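Teaching Two Hands to Place Pegs
Student project report, Welcombe lab course
Submitted in May

What we set out to do

Our group wanted to know how far a two-armed robot could get on a small assembly task if all it had to learn from was examples recorded by us. No hand-written motion plans, no scripted grasps. One of us drives the arms by teleoperation, the cameras and joint readings get saved, and later a network tries to imitate what it saw. We named the project Vovatetti, after a typo in our first shared folder that we all got attached to.

The task is peg placement: blue pegs and cylinders, thin white plates, and a white work sheet that sets out the job. It sounds easy until you try it through a pair of robot hands! Our first attempts took ages, and pegs ended up on the floor more often than we'd like to admit.

How we recorded

Every recording is one episode. The operator starts with both hands raised, picks up a part, brings it to its target, lets go and returns. A second person watches and presses a key to mark the episode as good, bad or unsure. We added "unsure" in the second week, when we noticed we were arguing over the same kinds of episodes again and again (a peg that leans, a grasp that slips but recovers).

Mereana Rutherford wrote the recording tool, which we call Irkiveo. It lines up the camera stream with the joint values and throws out any episode where the two drift too far apart. Before that we were checking by eye, and we missed a lot.

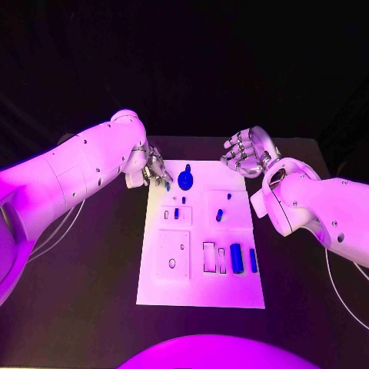 The pinch grasp took the most practice. Closing the thumb and index finger on something that thin means coming in at the right angle, and the operator has no feeling in the fingertips to help. After a few sessions we got a lot smoother, which was great for morale but made trouble for the data: early episodes are full of pauses and little corrections, late ones are quick and direct. We decided to keep both. The corrections turned out to be useful, since they show the network what to do when it's slightly off.

What we ended up with

We recorded 3051 episodes. Of those, 152 were marked bad and left out of training, and the unsure ones went into a separate set that we only used for testing ideas. A good session gave us around 200 episodes before the operator's wrists complained.

We held back 17 layouts that the network never saw. This was the exciting part! On familiar layouts the trained model reached for the right part nearly every time. On the held-back ones it still usually found the part, but placed it less cleanly, and it had a habit of hovering over the target without letting go. We think the releases are too short in our recordings for the model to pick up on them.

Problems and next steps

Lighting mattered more than we expected. A model trained only on evening sessions got noticeably worse in the morning, so the later sessions were spread over the day. We also favored the left hand without meaning to, and the right hand has far fewer pinch examples as a result.

Next we'd like to record longer releases, balance the two hands, and try Hollis, the smaller network another group on our course has been building. The episode format is written up in the appendix, along with the keys for the marking tool.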